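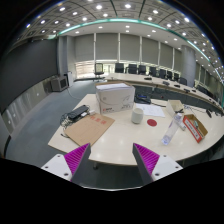
Figure 1. Gripper view of the cluttered table in the conference room, with an envelope near the left finger.

Jitari Student Manipulation Project
Progress report to the Namosus program office
5 Oct 2022

Work since April

The student team has moved collection out of the lab and into furnished rooms. The hand-held gripper has two ribbed fingers on white mounting plates and a wide-angle camera. The dataset holds 1673 accepted demonstrations. Episodes shorter than 2 seconds are dropped at import.

Objects

Table layouts mix paper goods, boxes, cables, a ceramic cup and a clear plastic bottle. Flat items remain the weak point. The Dimitrov policy closes early on envelopes and thin cartons, and retraining with a lower approach height is under way. Transparent objects have not been scored yet.

Software

Cindska, the labeling tool written by the second-year group, now reads the raw video directly. Export still fails on files over 30 minutes, so long sessions are split by hand.

Next period

50 evaluation trials on layouts held out of training
Replacement finger inserts, second print
Written handover for incoming students

Spending is within the approved budget. No change to scope is requested.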